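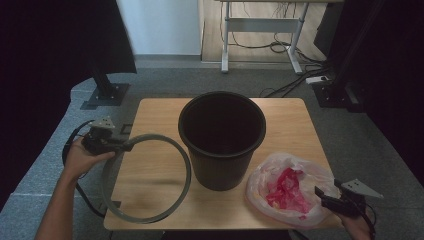 One resident wrote to the town in June that a household of two, filling a single small bag every other week, should not have to pay the same for trash collection as the large house next door. The Town of Follondale received many letters in the same vein during its spring comment period, and today announces a new collection schedule and fee structure that responds to them.

FOLLONDALE TO INTRODUCE VOLUME-BASED TRASH FEES IN SEPTEMBER

Small-bin households will see lower bills; food scrap collection expands to all districts

FOLLONDALE, August - The Town of Follondale will replace its flat household trash fee with a fee based on the size of the curbside bin each household chooses. The change takes effect at the start of September and applies to all single-family homes and to apartment buildings with individual curbside service. Buildings that share a dumpster will remain on their present contracts until those contracts expire.

Under the new structure, residents may select a small, medium or large curbside bin. Households that make no selection will be assigned the medium bin, and their bills will not change. Those that select the small bin will pay less than they do now, and those that select the large bin will pay more. A household may change its bin size once per year without charge. Further changes will carry a fee of $10.

The collection contract has been awarded to Cardoso, which has served the northern half of the town for several years and will now serve both halves. Cardoso will deliver the new bins during August and will take away the old ones on each household's first regular collection after delivery. Residents are asked to leave old bins empty at the curb on that morning by 7 a.m.

"The flat fee was simple to administer, but residents told us plainly that it was unfair to those who throw away little," the Department of Public Works said in a statement. "The new schedule keeps billing straightforward and gives each household a say in what it pays."

The department received 1491 written comments on the proposal. Most addressed the cost of service. Others raised missed pickups on narrow streets, the condition of bins after winter plowing, and the early closing time of the transfer station on Saneck Road. The station will stay open until 6 p.m. from September through the end of November, and the department will then review whether the longer hours should continue.

Food scrap collection, offered until now to 300 households in the Statodano district, will be extended to every district in town. Enrollment is optional and carries no additional charge in the first year. Participating households will receive a lidded kitchen pail and a supply of liners. The department has room for 3000 households in the first phase and will open a waiting list if that number is reached.

Recycling will continue to be collected every other week. The list of accepted materials is unchanged. Plastic bags, garden hoses and foam packaging are still not accepted at the curb and should be taken to the transfer station.

Residents who receive a senior or low-income discount on their water bill will receive the same discount on trash collection. No separate application is required.

Bin selection forms will be mailed with the August water bill and are also available at Town Hall and at the public library. Completed forms may be returned by mail or placed in the payment box at the Town Hall entrance.

Contact:
Town of Follondale
Department of Public Works
Customer Service Desk, Town Hall, ground floor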